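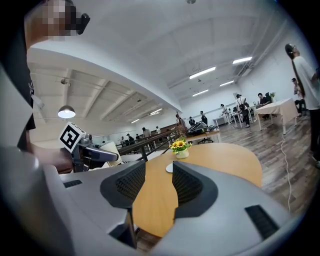

Betreff: Re: [mobil] Toslow 10: Akkulaufzeit nach dem Februar-Update
Datum: 18. März 2026

Hallo Liste,

> Seit dem Update hält mein Toslow 10 nur noch bis zum späten
> Nachmittag. Im Standby verliert das Gerät über Nacht
> 10 Prozent. Zurücksetzen der App-Einstellungen hat nichts
> gebracht. Bildwiederholrate steht auf 60 Hz fest. Liegt das
> am Akku oder am Modem?

Der Akku ist vermutlich in Ordnung. Ich habe dasselbe Modell mit demselben Softwarestand und konnte den Standby-Verbrauch auf die Netzsuche eingrenzen. Seit dem Februar-Update steht der bevorzugte Netzmodus nach jedem Neustart wieder auf 5G Standalone, auch wenn vorher LTE gewählt war. In Gegenden mit schwachem Signal wechselt das Modem dann dauernd zwischen den Zellen.

Prüfen lässt sich das so:

Einstellungen > Mobilfunk > SIM 1 > Netzmodus auf LTE stellen, danach NICHT neu starten. Über Nacht liegen lassen, WLAN aus. Am Morgen unter Akku > Systemdienste den Eintrag "Mobilfunk-Standby" ablesen. Bei mir sank der Anteil von 51 auf 10 Prozent.

Die fest eingestellten 60 Hz spielen bei ausgeschaltetem Display keine Rolle. Das Always-on-Display wäre noch zu prüfen – es läuft unabhängig von dieser Einstellung.
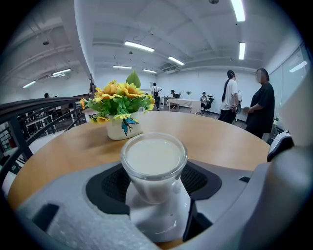
Glasgefäß mit weißer Flüssigkeit

Wer zwei SIM-Karten nutzt, muss den Netzmodus für beide getrennt setzen. Der Schalter unter SIM 2 ist erst sichtbar, wenn die Karte aktiv ist. Mit der eSIM von Tahiri fehlt er bei mir ganz, mit einer Plastikkarte im selben Slot ist er da.

Zum Ladezyklenzähler: Der steht unter Telefoninfo > Akku. Mein Gerät zeigt 945 Zyklen und kommt mit LTE trotzdem über den Tag. Falls deines deutlich weniger hat, würde ich den Tausch zurückstellen und erst den Test machen.

Welche Build-Nummer hast du, und ist es die freie Version oder die von Skollach? Letztere bekommt die Modem-Firmware getrennt vom System.

Gruß
aus der Technik-Ecke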